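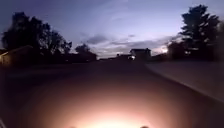 Would the students be permitted to take the unit out again before the end of term, the Hinberg liaison asked, or was this evening's session to be the last on a public street? The question arrived by message at 7.40 pm, before equipment had been signed back in, and I record it first as it will need an answer from the department.

Project diary, Autonomous Sidewalk Vehicle, senior robotics class. November, evening entry.

The class conducted its low-light trial on the residential street approved for the purpose. The unit, which the students have named Roman, was operated on the roadway with the curb and sidewalk to its right. Two staff members were in attendance throughout. The sky still held some colour over the houses at the far end of the street, and the trees on both sides had already gone dark. The forward lamp threw a warm pool of light on the asphalt close to the unit, and the road beyond it was considerably dimmer.

The objective was to establish whether the curb-following program written in October would hold its line after sunset. Each run was set at 54 metres. The students completed 16 runs, of which the first few were spent correcting a steering offset that ought to have been found in the shop. The offset had been entered with the wrong sign. The group responsible has been asked to add a sign check to the bench procedure and to initial it.

Results were mixed. The program followed the curb acceptably where the concrete was noticeably paler than the pavement. On four runs it drifted toward the centre of the road and was stopped by the operator. The software group attributes the drift to glare from the unit's own lamp, and proposes to lower the lamp's output and tilt it further down. The hardware group would prefer to move the camera. Both proposals were heard at the roadside and neither was adopted. I have asked for each in writing, one page at most, with a wiring sketch.

Battery performance was satisfactory. The Pivament motor controller ran without a fault, and the revised mounting bracket stayed tight. The Drotent logging software stopped recording during run 11 and was restarted; the data for that run should be treated as incomplete. Nearly 500 still frames were retained from the remaining runs and will be sorted in class.

All 21 students were present for the briefing, and those without a roadside role recorded run times and operator stops. Conduct was good. High-visibility vests are to be returned to the grey bin in the shop – three were left in the van.

Matters carried forward: the lamp and camera proposals; the logging fault; a replacement for the cracked wheel hub, left rear; and the reply to Hinberg. A further evening session would require a fresh street-use form and new parental consent, the present forms being valid for one date only. I have told the liaison to expect a response once the department head has seen this entry.

Unit returned to the cage and placed on charge at 8.15 pm.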